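Two grippers and a day job

12 October 2022

I went part time at the warehouse in February, and since then the other half of my week has been spent picking things up with a pair of grippers.
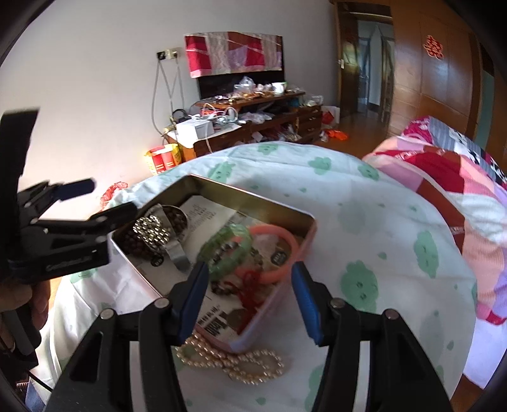
The job came through Clurus, which pays people to do household chores with hand-held grippers so the recordings can be used to train robots. I get a task list on Monday night and I have the week to get through it. Jewelry has been the hardest so far. A pearl necklace doesn't hold its shape when you close the jaws on it, and beads roll. My fingers would do it in a couple of seconds. With the grippers I have to think about the angle first, and I have to do both hands that way.

The warehouse is the reason I took it. I've worked at Zullex for 13 years, mostly in small parts picking, and last winter management put in the Ignacio line. It handles boxes and anything flat. We were told that no jobs would go, and so far none have, but the hours did. I lost two shifts a week. Most of the people on my side of the floor lost one or two.

What changed more than the hours is what we do when we're there. The machine takes the easy picks and sends us whatever it can't handle - tangled cords, soft bags, anything that shifts around when you touch it. It used to be that you'd get a run of easy boxes and could let your mind go somewhere else for a while. Now every tote that comes down to you is a problem tote. The rate was cut to allow for that. I don't think it was cut enough.

Maham Farooqui, who trained me when I started, moved over to the monitoring desk. She watches four screens and clears faults. She says her back has stopped hurting and her eyes have started. She also misses talking to people, and I can see why. The desk is behind glass and the line is loud.

So yes, I know what I'm doing at home. I'm recording the exact kind of pick that the line still sends to me. Maham asked if that bothered me, and I said it did a little, mainly on the days when a session goes well. Then again, the rent went up in the spring and the work is there. I've logged roughly 1,078 clips so far. The pay comes on time, and I can stop when my wrists get tired, something I could never do on the floor.

My wrists do get tired, by the way. If you're thinking of signing up, do short sessions and sit down for the small items. Clindier, the other outfit hiring for this around here, pays a bit more per clip but rejects a lot of them, from what I've heard.

Next week's list is folding towels and putting away silverware. At Zullex we have a meeting about the second phase of the line, and I'll write something up after that if there's anything to say.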